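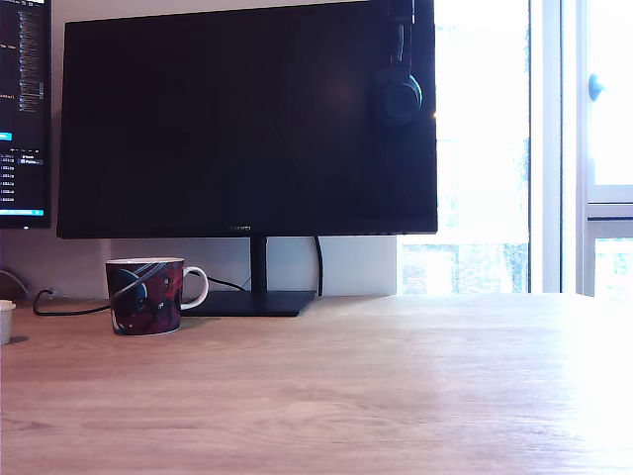 Spent this week comparing two wrist cameras for the small arm, the Danance and the Werside, and the short version is that I'm keeping the Danance. The long version has a lot to do with light. The right half of my desk goes nearly white when the sun's in the window, the wood grain just disappears, and a depth camera likes that even less than I do. The mug with the dark red and black pattern is the target object for everything below.

24 Apr 2021, for anyone who finds this later and wonders which firmware. Both cameras were on whatever was current this morning.

Setup: same arm, same bracket, same controller (a Hivar). I swapped the camera, redid the hand-eye calibration, and ran 10 grasp attempts on the mug handle in the shaded part of the desk, then 10 more with the mug moved into the glare. Blinds up the whole time.

In the shade there's not much between them. Both found the handle every time. The Werside gives a cleaner edge on the rim, and its colour is closer to what I see by eye. If you work in a room with no window you could stop reading and buy on price.

In the glare the Werside lost the handle. White glazed handle, washed-out timber behind it, and the depth map had a hole where the handle should've been. The body of the mug still came through fine, I assume thanks to the dark pattern. So the planner kept offering me a lovely grasp on the side of the mug, which is wider than the jaws open.

The Danance had holes too, only smaller. It kept enough of the handle for the planner to work with most of the time. It missed 2 in the bright spot. Both misses were the fingers closing just short of the handle, so I'd call that a depth error. The arm went where it was told.

Exposure matters more than I expected. The Werside's auto exposure meters on the whole picture, so the window drags everything dark and then it overcorrects when the wrist turns away. Locking it by hand helped a fair bit. The Danance lets you set a metering region, and I put mine on the middle of the view and left it there.

Now grippers. I had the stock parallel jaws on for all the camera runs, then put on the Ciobanu with the soft pads. It opens to 39 mm, which is fine for a handle and no good at all for the body of a mug.

The soft pads are worth having. On the hard jaws the handle tends to pivot as you lift and the mug swings. With the pads it still swings a bit but it settles. I did all my lifts with an empty mug and plan to keep it that way for a while.

What I don't like about the Ciobanu is the cable. It comes out the side, on the same side as the camera lead, and the two of them end up wound around the wrist after a few turns. I've got enough black cable along the back of this desk already. A right-angle connector would fix it — I've ordered one.

Also the pads pick up dust. Wipe them down before a run or your grip at the end of the day isn't the one you started with. I wrecked an afternoon's numbers finding that out and had to do them over.

Controller notes, as I was asked last time. The Hivar is slow to boot and the web page for it is ugly, but it holds its calibration when you power-cycle it. My old one didn't. That alone saved me a lot of printing checkerboards and squinting at them.

One gripe: the Hivar reports grip force as a percentage and the manual doesn't say a percentage of what. I ended up closing the jaws on a kitchen scale and writing my own table. Happy to share it, though it'll only be right for my jaws.

Things I haven't tried: polarising film over either camera, a lamp to even the light out, or turning the desk so the window's behind the arm. The last one is free so I'll probably do it first. The monitor has to move as well and that's most of the job.

To the person asking whether they should send their Werside back — depends on your room. Put a white object on your brightest surface, look at the raw depth and see how big the hole is. Takes a minute.

I'll run the whole lot again in July. Winter sun sits lower here and comes further across the desk, so the shaded half may not be shaded any more. Same mug, assuming I haven't dropped it.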